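September, 6 a.m. Timing check against the Womside signal. The Jin is gaining 6 seconds a day dial up, less crown down. Logged both. Amplitude is low and the mainspring is probably tired - will order one from Fukcombe.

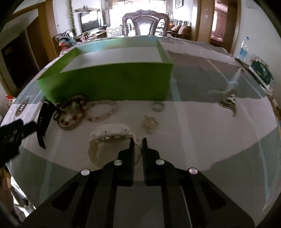
Cream-white watch on its side, striped cloth.

Apinya Siriwan rang from Bonley at noon. Her regulator has run 358 days without a reset. She wants my rate sheets back to page 900. Copied half, then stopped for rain on the skylight.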